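Adholm — two-arm bench robot, build notes and data

README, third rewrite. The old one had the wrong joint order in it, please delete your copy.

What's in the folder

- logs/ — joint positions and motor current, one file per run
- video/ — head camera, one clip per run, same number as the log
- cad/ — printed parts, STEP and STL
- wiring/ — hand drawn, scanned, sorry about the handwriting
- notes.txt — whatever got typed at the bench, not cleaned up

107 runs total. 26 of them are only the left arm moving, right arm powered but holding still. Those are marked L in the file name. Everything else is both arms.

Who and where

Built in the Mimmont shared workshop, mostly evenings after 7. Kerstin Brinkmann did the frame and brackets, Reinaldo Bastos the wiring, Mirela Furtado the logging script. I (Vanderleia Barbosa) did the runs and this file, so complain to me about the file.

Frame

White triangle, ribbed, point up. Arms hang off it on white brackets. Version 1 flexed when both arms reached forward at once, you could see it in the logs as a slow wobble on the shoulder joints. Version 2 has the cross ribs and is what every run in this release was done on. If you print your own, print it flat and go slow on the first layers. Kerstin's settings are in cad/settings.txt.

Don't overtighten the screws into the frame. Snug is enough. We cracked one and had to reprint the whole thing, lost a weekend.

Cabling

The arm cables are the part that changed most. Version 1 had them inside the ribs, looked nice, was awful to service. Now they go over the top of the frame with slack at the shoulders. Leave more slack than you think — the first time the right arm went all the way back it pulled a plug out and the log just stops (run 3, kept it in on purpose).

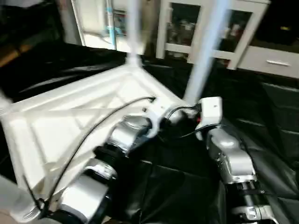
Head camera, both shoulders. Black cable over the frame with a tie near the bottom, small white box by the right shoulder.

Work area is covered in black plastic sheeting. It wrinkles and it's shiny, so expect glare in the video. If you're doing anything with vision, mask it or live with it. Background is the workshop as it was, glass door cabinet and all. We did not tidy up between sessions so don't count on it being the same from clip to clip.

Known problems

- Motion blur whenever something moves fast near the camera. Shutter was on auto for the whole set. Should of fixed it, didn't.
- Frame sits big in the view, covers a good part of the left side. Moving the camera forward is on the list.
- Clock drift between log and video, worst on long runs. Mirela's align.py sorts most of it out. Run it first.
- Current readings on the left wrist are noisy. Bad ground, we think. Usable if you smooth them.
- Two runs have no video at all, see notes.txt

Log format

Plain CSV, one row per sample. Time in seconds from start, then left arm joints shoulder to wrist, then right arm same order. Angles in degrees. Yes degrees. Current in amps, columns start with i_

Empty cells mean a dropped packet, not zero. Please don't fill them with zeros, Aparecida Macedo did that with the first batch and spent an evening chasing a motor fault that wasn't there.

Running it yourself

Power the logic side first, wait for both arms to report, then motors. Estop within reach, always. Start with speed_limit at the value in the config and leave it alone untill you've done a full slow sweep on each arm seperately.

To do

- camera bracket, new version
- fixed shutter
- strain relief at both shoulders
- redraw wiring (Reinaldo, December?)
- proper names for the runs

Use

Free for anything, just mention Adholm and the Mimmont workshop. Questions go in the issues page, I check it most nights.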